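3.2 Bundle offers and the timing of console purchases

The second part of the study looks at how shoppers respond when a game console is sold together with other items instead of at a lower price. Stores have used both methods for years, and the two are often treated as equal in value. A console with a game added and a console with the same sum taken off the price cost the seller nearly the same amount. We wanted to know whether buyers see them that way.

Petkov's earlier work on accessory pricing suggested that they do not. In that study, people gave the added game close to its full shelf price when asked before buying, and much less when asked after they had owned it for a month. We kept the same before-and-after design but changed the setting. Our participants were shoppers who had already decided to buy a console and had not yet picked a store.

Participants were recruited through Drevidel, an online price-tracking service, and through two electronics stores in Durnley. Each person was shown four offers for the same console. The first was the console alone at full price. The second added one recent game. The third added a second controller and a charging stand. The fourth had no extras but took money off the price. The reduction in the fourth offer matched the store's own cost for the game in the second. Participants ranked the offers, then wrote a sentence or two on why they had placed their first choice where they did.

The order of the offers was changed from one person to the next. Prices were shown without the "you save" line that stores usually print, as an early trial showed that people copied that number into their written answers. All sessions in Durnley were held in October, before the holiday sales began, so that no participant had seen that season's advertised bundles. 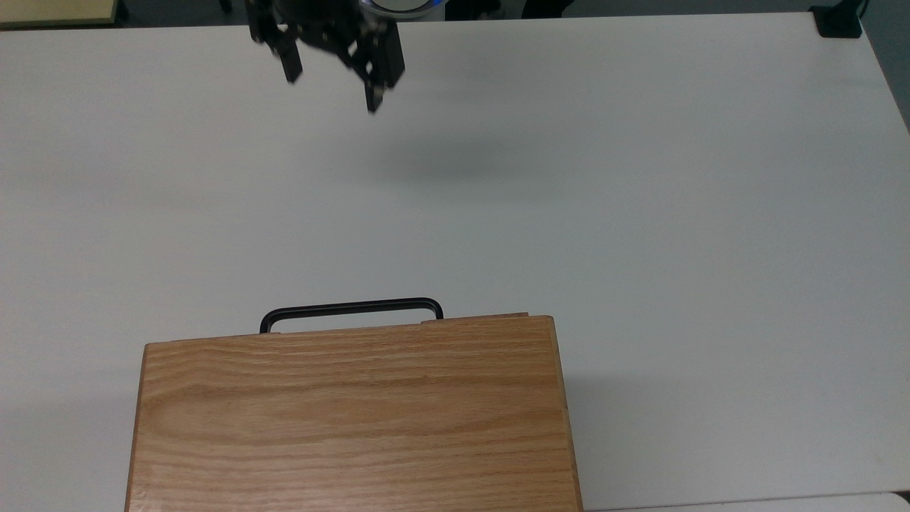
Figure 4. Two-finger gripper, open, above a white table.

The written answers were sorted by two readers working apart from each other. Each answer was given one main reason from a list of seven, which included price, interest in the game, need for a second controller, and plans to resell. Where the readers disagreed, the answer went to a third reader, Yasuo Nakajima, whose choice was final. Most disagreements were between "interest in the game" and "general value," and we later joined these into a single group for the main analysis. The separate counts are kept in the appendix.

One problem came up early. Some participants already owned the game in the bundle on an older system, and their rankings could not be compared directly with the rest. We removed 28 people for this reason. A smaller group said they planned to sell the game unopened — these were kept, because resale is a normal part of how bundles are used and leaving them out would have made the game look more wanted than it was.

The follow-up was sent a month after purchase to everyone who had agreed to be contacted. It asked which offer they had taken in the end, whether the added items had been used, and what they would now pay for those items if bought alone. Replies were matched to the first session by a number printed on the receipt card. People who had bought the console used, or who had received it as a gift in the meantime, were left out of this step.

We did not include subscription offers in the ranking task. The Plinus survey treats a few months of online service as an extra of the same kind as a game, but our early interviews pointed to a difference. Several shoppers could not say what the service cost by the month, and others already paid for it and were unsure whether the new months would be added to the old ones. A separate task on subscriptions is described in Section 3.4.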